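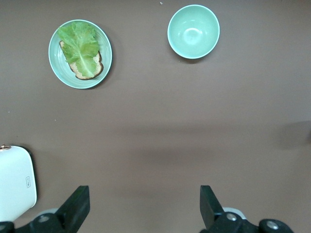
Slice of bread on a green plate, with a green bowl beside it.

Flisanik Poultry Supply Records

Data card, version 2
Released 2022-03-18

Summary

Flisanik is a set of tabular records covering the movement of broiler chickens from contract farms to processing plants and onward to chilled distribution. It was compiled by Andetti, a food industry research office, from delivery notes and plant intake sheets supplied under agreement by participating growers and processors. The set contains 2507 consignment records from 327 farms. Each record follows one consignment from the farm gate to dispatch from the plant.

The records are intended for people who study supply planning, feed purchasing and plant capacity in the poultry trade. They were prepared for comparison between farms and between plants, and they carry no information on retail sales.

Contents of the release

consignments.csv – one row per consignment
farms.csv – one row per farm, with region and housing type
feed.csv – feed deliveries matched to farm and flock
plants.csv – processing plants, with line type and shift pattern
codes.txt – explanation of all short codes used in the tables
changes.txt – differences from the first version

All tables are comma-separated and encoded in UTF-8. The first row holds column names. Empty cells mean that the source document left the entry blank; the code NR means that the entry was present and could not be read.

Main fields

consignment_id: Unique key. Keys are not reused between versions.
farm_id: Links to farms.csv. Farm names and addresses have been removed.
flock_age: Age in days on the date of loading, as stated by the grower.
birds_loaded: Number of birds recorded on the delivery note.
birds_received: Number of birds recorded at plant intake.
live_weight: Total weight in kilograms at intake. Plants that weigh by crate have been converted to a total.
feed_type: Finisher ration code. Wheat-based and corn-based rations are coded separately.
haul_minutes: Time between departure and arrival. Waiting time in the plant yard is excluded and appears in yard_minutes.
product_route: Whole bird, portions, or further processing.

Collection

Paper notes were keyed by two operators working separately, and the results were compared line by line. Where the two entries differed, a supervisor returned to the paper. Plants using the Kernar intake system supplied electronic exports instead. These were converted to the same layout and did not go through double keying.

Feed deliveries were matched to flocks by farm, house number and date. The match is reliable for farms with a single house. On larger sites, one delivery may have served several houses, and in that case the quantity is divided by placed birds. The column feed_split marks every row treated in this way.

Known limitations

Participation was voluntary, and growers under long-term contract are better represented than independent growers. Farms that sell through live markets are absent.

Birds loaded and birds received do not always agree. Most gaps come from counting practice, and the tables keep both figures as recorded. Users should not read the difference as a measure of losses in transit. Transit losses are given in a separate column, doa_count, which is taken from the plant inspection sheet.

In the first version, 92 consignments processed at the Moradi plant carried the wrong shift code. The codes have been corrected, and the affected rows are listed in changes.txt. Any work on shift patterns that used the first version should be repeated.

Weights from July are less complete than those for other months, owing to the replacement of a weighbridge at one plant. Missing weights have been left empty – no estimates were inserted.

Privacy and confidentiality

Contract prices, grower names and vehicle registrations were removed before release. Regions with very few farms have been merged with a neighboring region. Users must not attempt to identify individual farms or to combine the tables with other sources for that purpose.

Terms of use

The records may be used for research, teaching and internal planning. Redistribution of the full tables requires written permission from Andetti. Published work should name the set and the version number.

Maintenance and contact

The set is maintained by Maximiliano Saavedra, Records Section, Andetti. Reports of errors should quote the consignment_id and the column concerned. Corrections are held for the next version, and released files are not altered once published.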